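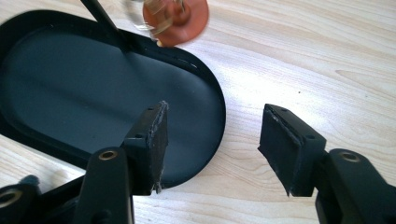
Black oval tray on the table, left side.

Notebook > Gatherings > Planning

2/7/23

Went through the program for the October gathering again. The Gredolham board sent its theme wording back with two changes, both small. "Shared Waters" stays. The subtitle is gone, so the banner file needs redoing before it goes to the Skusero print shop. I have not started on that.

Call for workshop proposals: 91 in so far, counting the late batch from the Ban villages. Sorted them by topic. Language and fisheries are the biggest piles, housing is thin. If it is still thin when the call closes we should write to the Virkomby housing office directly and ask for a session.

Room plan. The main hall at Virkomby holds the plenary and the resolutions. We have 9 side rooms, one of them the elders' room, and that one stays off the schedule all three days. Last year it got used for an overflow panel and people complained, rightly.

Resolutions: 13 carried over from last time with no report back. Made a table with the text, the member council that brought it, and what was done. Almost half the last column is blank. Councils need to get the table before the next quarterly meeting so they can fill in their own rows.

Delegate counts still use the old membership list. Do not send credentials from it. Two councils have merged and the list shows them separately.

Interpreters: the headsets ran out of charge during the afternoon session last year. Ask the hall about outlets along the back wall, and whether we can leave chargers in overnight.

To do
- banner file without subtitle
- resolutions table out to councils
- corrected membership list from Gredolham
- call the hall re outlets
- youth session still has no room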